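Divider Contact Fault

2026-01-01
By Kyriaki Christodoulou

A divider contact fault is a failure in robotic rack loading in which the gripper strikes or presses against one of the upright dividers of a rack while the controller goes on as if the path were clear. The term came into use among users of Lorkuvis, a simulation and control package, after a run of failures at the Dralholm test site in Kozan.

The Dralholm failures began in November, when an arm placing parts into a divided rack stopped with its wrist joint overloaded. The log showed no collision. Grigoris Economou, who maintained the cell, found a cracked divider and a bent fingertip. The arm had been pushing sideways for 14 seconds before the joint limit stopped it. No one was inside the guard fence and there were no injuries.
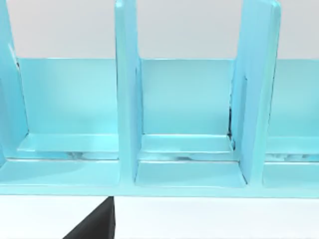

The cause was traced to the collision model. Lorkuvis used a simplified shape for each rack, and the shape for this type ended at the height of the back panels. On the simulated rack in light blue, the dividers rise well past the top edges of those panels, and everything above that line was missing from the model. A planner could therefore route a finger straight through the upper part of a divider and report a valid path. Low approaches were not affected, as the lower part of the rack had been modeled correctly.

A second fault made the damage worse. The force threshold had been raised to 600 newtons during an earlier job and never set back, so light contact did not trigger a stop.

Olaia Goicoechea repeated the fault in simulation by running 1,000 placements with full-height dividers added. The old planner settings produced contact on high approaches from either side. With the corrected model, the planner rejected those paths — although it also rejected a few that were safe, and cycle times went up.

Burevex, which supplied the cell, issued a corrected rack model and a startup check that compares the force threshold with the value stored for the job. Sites with older software were told to limit approach height until they could update. Periklis Michailidis later argued that the check should also cover joint speed, but this was left out of version 2.

The fault is distinct from a seating error, in which the part reaches the right compartment but does not come to rest properly in it.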